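## 4. Running the Tray Service Routine in the Simulator

This section applies to the Tonetti two-arm station, supplied with the Sotilora simulator. The routine must be completed in simulation before it is loaded onto the physical station. Operators who have not yet installed the software should return to Section 2.

### 4.1 Before You Begin

- Confirm that the license key has been entered and that the status line reads READY.
- Close any other program that uses the graphics card.
- Allow at least 40 GB of free disk space for recorded runs.

**Note:** The simulator opens in the last saved layout. To restore the factory layout, select **File > Layouts > Buenaventura**.

### 4.2 Loading the Routine

1. Select **Routines > Load** and open `tray_service`.
2. Wait for both arms to move to the home position. The progress bar closes when they arrive.
3. Set the speed limit to 18 percent. This value is recommended for all first runs.
4. Set the step limit to 2000.
5. Press **Start**. The arms will move toward the tray and pause above the cups.

Left and right are always named from the robot's side of the table. In the default view, which faces the robot, the right arm is therefore shown on the left of the screen.

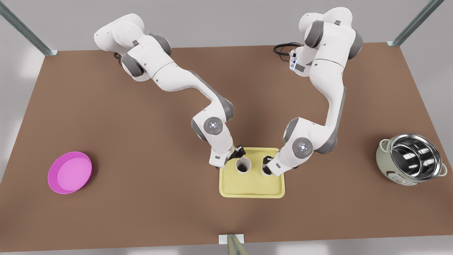
*Figure 4-1. Default view with both grippers at the tray.*

### 4.3 Checking the Approach

6. While the routine is paused, rotate the view and inspect each gripper from the side. Part of a cup may be hidden by a gripper when viewed from above.
7. Confirm that the arms are clear of each other. If they are in contact, press **Stop** and repeat the procedure from Step 1.
8. Press **Continue** to carry out the pick. The result is reported in the message panel as PASS or RETRY.
9. If RETRY is reported, open **Grip Settings**, reduce the closing force by one level, and run the routine again.

**Caution:** Do not move objects by hand in the layout editor while the routine is paused. The planned path is not updated until the next start, and a collision fault (code 672) may be recorded.

**Note:** Other items in the layout, such as the pink dish and the rice cooker, are not used in this routine. They may be left in place – the path planner treats them as obstacles.

### 4.4 Saving the Run

10. Select **Run > Save** and enter a name without spaces.
11. To share the run with a service technician, select **Export to Pokik**. Exported runs include the layout, the speed limit, and the message log.

**Caution:** A PASS result in simulation does not replace the safety check of the physical station. Complete the checklist in Section 6 before power is applied to the arms.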